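## Kalov hand-guiding kit for two-arm tables

I started making the Kalov kit because I was fed up with borrowing bits every time we wanted to record a new task. It's two grip handles, a foot pedal, the cables and the recording software, and it lets you steer both arms yourself while every move gets saved for the learning side.

You hold the pedal down, do the job, let go - and there's your example, named and filed! Muck one up? Double tap and it's binned. My own set has 1,226 examples on it so far, mostly cups, bowls and small wooden things (Jonalyn keeps bringing me more from her kitchen drawer).

I'd begin with one arm and one object, say a plastic cup picked up by the rim, and do 80 goes at that before you bring the second arm in. Move the cup a bit between goes, and turn it too.

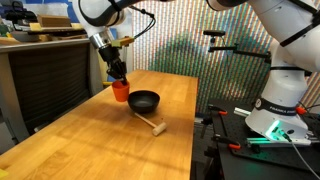 Swap the bowl now and then as well, or the system gets far too fond of one spot on the table. Zodwa does 15 goes, then has a tea, and hers are much smoother than mine.

Arms and grippers aren't included. Spare pedals are on the Claltcombe page.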